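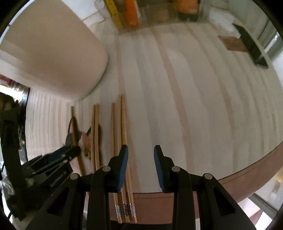

I spent most of Tuesday swapping finger pads on the hand-held grippers, and I wanted to write down what I found before I forget. We have two sets of pads in the shop right now, the flat ones that came with the Merby kit and the ridged blue ones Sum-yee Tang ordered from Grelleck. Cubes and cups don't tell you much, as any pad will hold a cup. Chopsticks are better. They are thin, they roll, and the ones with the decorated sleeves near the thick end have little metallic bands that change how the jaw seats. Picking one out when two of them are nearly touching at the tips is the hardest thing I do with these.

The flat pads were fine on the plain wood and bad at the sleeves. If I closed even slightly off square, the stick turned in the jaws and pointed at the floor. The ridged pads held it at the angle I picked it up at, most of the time. I had more than 100 tries on each set and stopped keeping a careful tally after lunch, so take that for what it is.

The ridges do have a downside. They catch when you open the jaws, and the stick comes away a little late. Tudur Rees thinks a softer compound would fix it. I think I was opening too fast.

Ridged pads are staying on both grippers for now. The Ellery controller still needs its jaw width calibrated again after the swap, and I have not done that on the left one yet.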